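Refinishing a Wooden Tabletop with Hardwax Oil

Last updated October 28, 2023
Written by Wenche Tangen

This guide covers stripping, sanding and oiling a solid wood tabletop that gets daily kitchen use. It does not apply to veneer thinner than 1 mm, or to tops finished with epoxy. Allow a full weekend for the work, plus a curing period during which the table should see only light use.

Tools and materials

Random orbital sander with dust extraction
Abrasive discs in 100, 150 and 180 grit
Card scraper
Hardwax oil, satin (Gumura was used for the steps below)
White nylon pad
Lint-free cotton cloths
Vacuum with a brush head
Nitrile gloves
Metal can with a lid, half filled with water

Step 1: Identify the existing finish

Put a few drops of denatured alcohol on the underside and wait two minutes. If the spot turns sticky, the finish is shellac. If nothing happens, repeat with lacquer thinner in a new spot. Lacquer will soften; polyurethane will not. An oiled surface darkens slightly under plain water and shows no film when scraped with a fingernail.

Film finishes must come off completely. An old oil finish only needs to be sanded until the color is even. 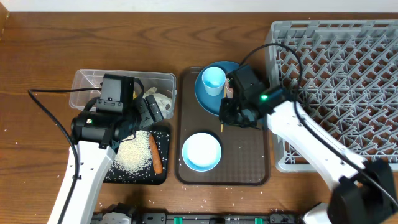 Step 2: Remove the film

Hold the scraper at a steep angle and pull along the grain. Keep the pressure even and stop when shavings change from clear flakes to wood curls. Do not scrape across glue joints. Turn a new burr as soon as the scraper starts making dust.

Step 3: Sand

Start at 100 grit. Move the sander slowly, overlapping each pass by half the width of the disc. Mark the surface lightly with pencil before each grit and sand until the marks are gone. Continue with 150, then 180. Do not go finer than 180 on this product; a polished surface takes up less oil and the color comes out weak.

Break the edges by hand with 180 grit on a cork block. Vacuum twice, the second time across the grain.

Step 4: Raise the grain

Wipe the top with a damp cloth and leave it overnight. Knock down the raised fibers with a single light hand pass at 180.

Step 5: Apply the oil

Stir the can; do not shake it. Pour a small amount onto the wood and spread it with the nylon pad, working in sections the full length of the table. Wait 5 minutes, then wipe off everything that has not soaked in. Excess left on the surface cures tacky and has to be sanded off.

Apply the second coat after 12 hours. End grain usually needs a third.

Put used cloths straight into the water can. Oil-soaked cotton can ignite on its own.

Step 6: Cure

Keep liquids off for two days. Trays and dish racks can go back after a week, on felt or rubber feet. Full hardness takes longer in a cold room.
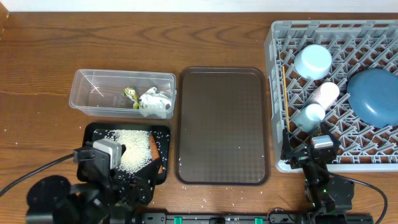 Wooden top with a warm medium-brown finish and darker swirls in the grain.

Maintenance

Clean with a cloth wrung out in mild soap solution. Avoid vinegar and abrasive powders. Reapply one thin coat each March, or when water no longer beads. Local dull patches can be rubbed out with the nylon pad and a few drops of oil.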